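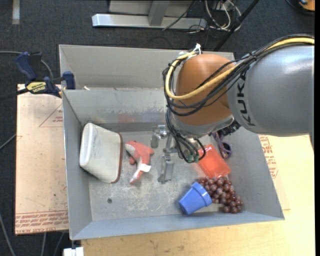 4. Setting up your street request

Before you start: you need a Prendale resident account and the name of your street. Renters can apply, no landlord letter needed.

4.1 Log in and pick "My Street". If your street straddles Borside and Fliltudmont, pick the side your front door is on. Don't file on both, the system merges them and you lose your place in line.

4.2 Choose a request type. One only.
Planting (tree pits, verge beds, planters)
Slower traffic (humps, narrowed corners, signs)
Crossing or curb repair
Play street (short closures)

4.3 Drop the pin. Zoom right in first. A pin in the middle of an intersection goes to the highways desk and sits there.

4.4 Add neighbors. Minimum 9 households. Type each address, then hit Send Invite. They get a text with a link and have to confirm it themselves, you can't tick the box for them.

Note: invites expire after 36 hours. Resend from the same screen. Old link stops working when you do.

4.5 Write the problem in the big box. Plain words. Where, what time of day, who it affects. "Cars cut through from Baidoo Road at school pickup" is plenty. Leave the solution out for now, thats section 5.

4.6 Upload up to 3 files. PDF or JPG. Scanned petitions are fine if the names can be read.

CAUTION: files show on the public map as soon as you submit. Cover license plates, house numbers and kids' faces first. We can take a file down but it takes 2 working days.

4.7 Hit Save Draft, then Preview. Check the street name again. Then Submit. No edits after this, only comments.

4.8 Write down the reference number. The confirmation email sometimes lands in spam, so dont wait on it.

If it goes wrong
Pin won't move: refresh, log in again, draft should still be there.
"Duplicate street": somebody already filed. Open theirs and click Join.
Neighbor never got the text: check for a landline number.

Play streets: requests for April close early, see 6.2 for the dates and the barrier loan form.

Still stuck, ask for Lertchai Chuensuk at the street desk. Have the reference number ready.

Section last updated February 6, 2026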